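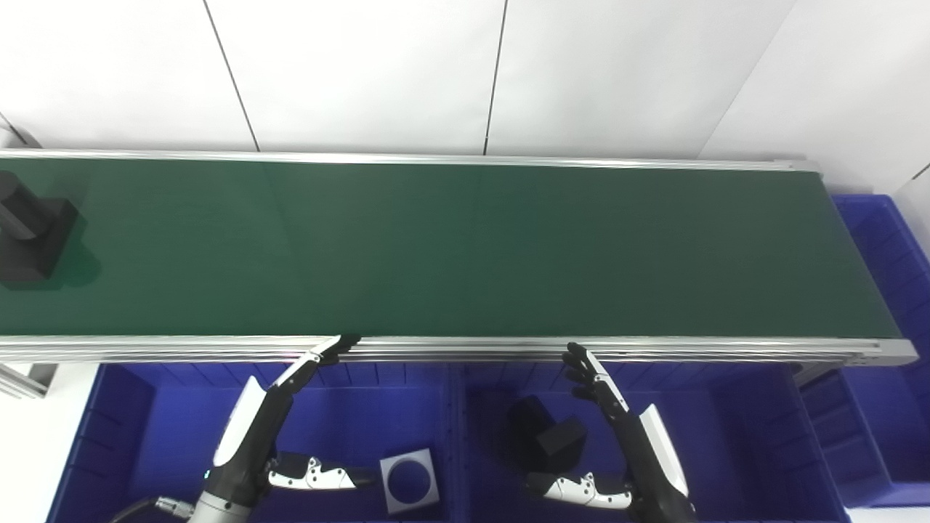

The last update on here was in May, and several people have written to ask whether the site is dead. It is not. I moved house, changed jobs and stopped drinking coffee after 2 p.m., in that order, and the blog came fourth.

## Work

I left Starnex in the spring. The notice period was three months, which I had forgotten agreeing to. Most of it went on writing handover notes for a billing system that I understood better by the end than I had at any point while looking after it. The notes came to 18 pages. My replacement, Nazar Dovhaniuk, read all of them and sent back corrections, two of which were right.

The new job is at Clustard. It is a smaller company, the pay is slightly worse and the commute is a 13-minute walk. I used to spend longer than that waiting on the platform. I am still on databases, mostly migrations, and I have one regular meeting a week. The probation period ended last month with a short email.
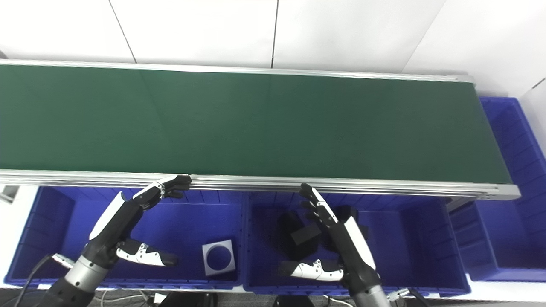
The main adjustment has been the mornings. I had built the whole day around a train at 7.10 and for the first few weeks I kept waking for it. I now get up at the same time and read until eight. This has cleared most of the pile by the bed, apart from the history of canals, where I am stuck on the chapter about lock gates.

## The flat

The new place is on Stetsiuk, on the second floor, at the back. It has one more room than the old one and one fewer cupboard. Known faults at the time of writing:

- The hot tap in the bathroom runs cold for the first minute.
- The bedroom window opens but does not stay open. I use a dictionary.
- The previous tenant's post still arrives, mainly seed catalogues.

Rent is up by 100 a month on the old flat. The train ticket was more than that, so the move pays for itself provided I do not spend the difference on shelves. So far I have spent the difference on shelves.

Getting the broadband moved took five phone calls. For nine days I used my phone for everything, and I noticed that I went to bed earlier. I have not kept this up.

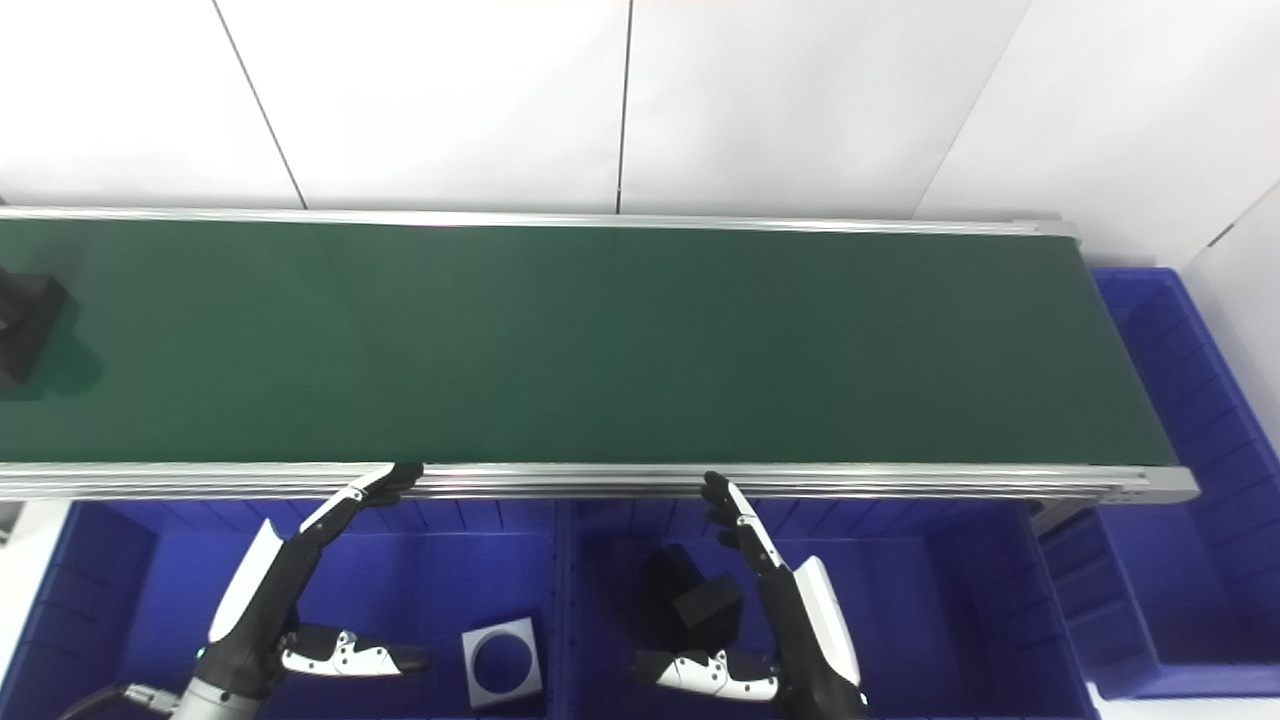 ## The log

Regular readers will remember that I set out to write one line a day for a year. I finished it, or nearly: 365 days, four of them blank, all four during the move. I have left the gaps as they are. Reading it back took an evening. The weather comes up far more often than I would have guessed, and my knee gets its own storyline from October onwards (it is fine now – it was the shoes).

I am carrying on with it, in a larger notebook. The old one gave me a single ruled line per day and I kept running up the margin.

## Other things

I have started walking out to Gasine at the weekend, there and back, with a flask. The path floods at the low end, so I need better boots before winter. Suggestions are welcome in the comments, which I have switched back on.

The photo pages are still broken after the server change. I will fix those next, then answer the older emails.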